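Relatório de progresso: linha de reforço da formação em sutura e cuidados de ferida
Projeto Ruvden, entidade executante Claron
1 dez. 2021

1. Execução
O plano previa a abertura de 2 centros de formação. O de Leone funciona desde fevereiro; o de Korus aguarda a vistoria elétrica. Até ao fecho deste relatório inscreveram-se 170 formandos, dos quais 93 concluíram o módulo teórico. Os restantes transitam para o próximo ciclo, sem custo adicional para o financiador. 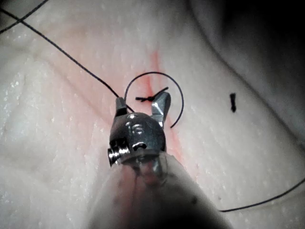
A rubrica de consumíveis apresenta um desvio de calendário, sem alteração do total aprovado. A entrega de fio e agulhas foi repartida em lotes e o último ficou por faturar. O material de treino inclui almofadas de tecido de cor clara, entre o branco e o rosa, registadas no inventário em linha separada dos instrumentos. Os instrumentos metálicos com articulação no punho estão sujeitos a verificação visual de resíduos na haste antes de nova utilização. A ficha de verificação passou a ser arquivada com a folha de presenças.

2. Avaliação
A grelha de avaliação foi revista após o primeiro ciclo. O critério de tempo perdeu peso e a distância entre pontos passou a ser medida com régua. A classificação mínima mantém-se.

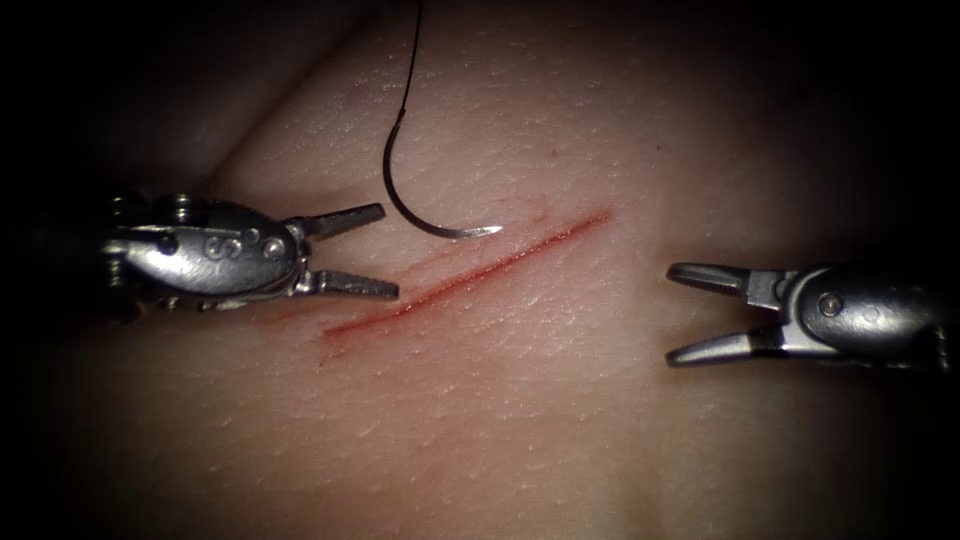 Em Leone, os formadores comunicaram por escrito que a nova grelha é mais lenta de preencher e pediram que a distância entre pontos fosse medida apenas na prova final. O pedido está em análise. Até decisão, aplica-se a versão em vigor nos dois centros.

3. Recursos e prazos
Foram realizadas 39 sessões práticas. A taxa de ocupação das salas ficou abaixo do previsto no período da tarde, pelo que o horário será concentrado de manhã.

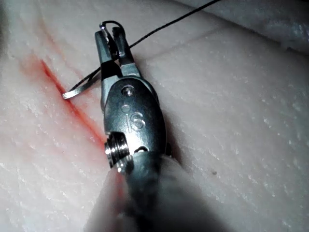

A concentração liberta horas de formador, que serão imputadas à preparação do centro de Korus. Não se prevê pedido de reforço orçamental. Ficam pendentes a fatura do último lote, a vistoria elétrica e a decisão sobre a grelha. O mapa de despesas segue em anexo.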